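Wastlow Workshop, build night minutes, October

Present: Marta Onyshchenko (chair), Bohdan Stelmakh, Zlata Marchuk, Lesia Didenko (notes). Svitlana Stetsiuk sent regrets.

1. Two-arm build. Bohdan reported that both arms now run off the one controller, and Follow, our script for copying hand motions, got through a whole evening without a restart. Great news — everyone clapped! Kitchen tools stay as the practice set, with the caddy in the middle and the ladle in its own compartment.
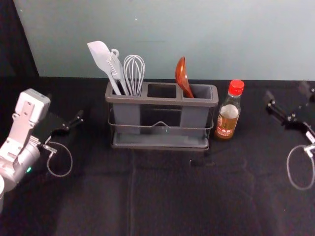
Zlata wants to try handing a tool from one arm to the other next. Marta loves the idea but asked for slower speeds first. Agreed: 6 slow trials before anyone touches the speed setting.

2. Cables. Lesia will price longer ones and bring clips.

3. Money. Balance is 527 dollars. Spare motor approved, all in favor.

4. Svitlana to be asked about writing up the wiring — her notes on the Zakis build were terrific.

Closed 9:10 pm.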